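Drurolside Bench Notes

Rebuilding the office tower, part 2: stripping down to the socket

January 28, 2026

In December I bought a used office tower from a reseller in Stirnville, intending to run it as a backup target for the two machines at home. Part 1 covered the intake test. It booted, passed memory checks, and shut itself off under sustained CPU load after 6 minutes. The logged package temperature at shutdown was 100 degrees Celsius. That points at the cooler, the thermal compound, or both, so the next step was to take the processor out and start clean.

Before opening anything I pulled the power cord and held the front button down for several seconds to drain what was left in the supply. I wear a wrist strap clipped to bare chassis metal. The case goes on its side with the motherboard facing up, which keeps the weight of the cooler off the board while the screws come out.

Cooler removal was uneventful. I loosened the screws in a cross pattern, half a turn each at first. The old compound had gone hard and chalky, and it covered perhaps two thirds of the heat spreader. The bare third was a strip along one side, which suggests the cooler was never seated flat. I twisted it a few degrees each way before lifting. Pulling straight up on dried compound can drag a processor out of a closed socket on some designs, and I would prefer not to find out which ones.

With the cooler off, I released the retention frame, lifted the processor by its edges, and set it in a recess on a flat gray tray. The socket then got a slow inspection with a flashlight held low to one side. Light at a shallow angle makes a bent contact show up as a break in the pattern. I went over it from two directions and found no breaks.
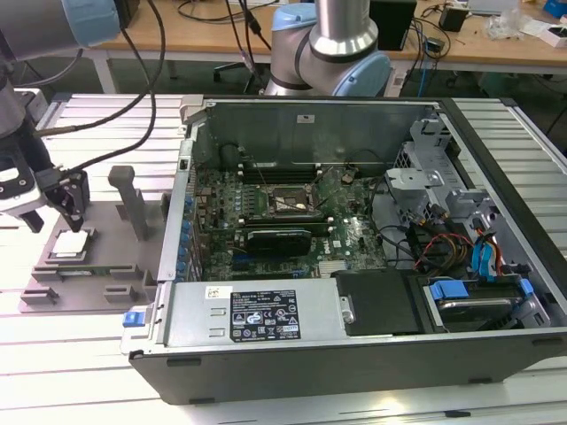 Case open on the bench with the processor out. The graphics card is still in its slot.

Leave the socket exposed for as short a time as possible. I have read advice to blow it out with canned air and I don't do it. If there is a fiber in there, a soft brush touched to the fiber alone is safer. If there is nothing in there, leave it be.

The layout of this case is typical of business machines. The power supply is held by a blue release tab, and the hard drive sits in blue plastic rails. Blue means "you may touch this," more or less, and it saves time. My complaint is the cabling. The SATA cables and power leads share the gap between the board and the drive cage, and anything routed there ends up in a loose bundle. I plan to tie it back along the cage with two reusable straps before the side panel goes on again.

Cleaning the processor took longer than removing it. I used isopropyl alcohol and lint-free wipes, working from the outside edge toward the center so the residue didn't get pushed over the rim. The cooler base got the same treatment, plus a second pass with a plastic scraper for the hard ridge along one side. New compound is a Filali tube I had left over from another build. One small dot in the middle, no spreading.

I also weighed the option of swapping the graphics card for nothing at all. A backup box has no use for one once it is configured. It stays for now, so that I have a display during setup, and will come out when remote access is working. Idle draw at the wall was 178 watts during intake, far too high for a machine of this class. I want to see that figure with the card in and then with it out before I blame anything else.

Remaining work, in order:

Refit processor and cooler, tighten in a cross pattern
Tie back the drive cables
Repeat the load test, logging temperature once per second for 1000 seconds
Measure idle draw with and without the graphics card
Replace the drive and install the backup software

If the load test fails again with fresh compound and an even mount, the fan curve in the firmware is the next suspect. The replacement drive is on order from Firkcombe, and part 3 will go up after it arrives and I have both sets of numbers.

Filed under: hardware, backup server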